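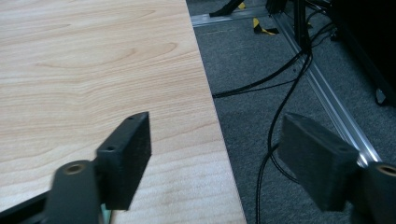 Rirdale Adult Learning – Evening Languages Department

Print this page | E-mail this page

Xiuying Ren was running late when we met, and she apologized for it three times before her coat was off. Her beginners' Mandarin class had gone over again. "They wanted to keep ordering dumplings," she said, laughing. "I can't stop people who are finally ordering dumplings!"

She has taught evening classes in Rirdale for six years, and before that she taught high school in Nevgate, where she says she learned to talk over anything. Adults are a different matter. They come in tired, they have eaten a sandwich in the car, and they're terribly afraid of sounding silly in front of strangers.

"A child will shout the wrong tone across the room and be perfectly happy," she told me. "A grown man who runs a business will whisper it into his sleeve. So for the first month I mostly try to get them louder – I don't mind if it's wrong."

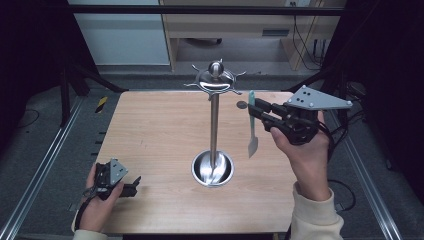

She doesn't give much homework, either. Students are asked for five minutes a day, out loud, and she would rather they did it while washing up or walking the dog than sitting with the textbook. Writing comes later, usually after the December break, and only for those who want it.

One who did want it is Digby Tomoana, now in his second year. He signed up so that he could talk with his wife's grandmother, and he still keeps his first notebook. "I wrote everything down the way it sounded to me, and now I can't read a word of it," he said. "But I called her on her birthday and we talked about soup for a good long while. She corrected me the whole way through, and I was so pleased I forgot to say happy birthday."

Ren remembers hearing about that call – he told the whole class the next week, and they made him repeat the soup part. The intermediate group starts again after the break, and she's hoping most of them will stay on.

E-mail this page | Print this page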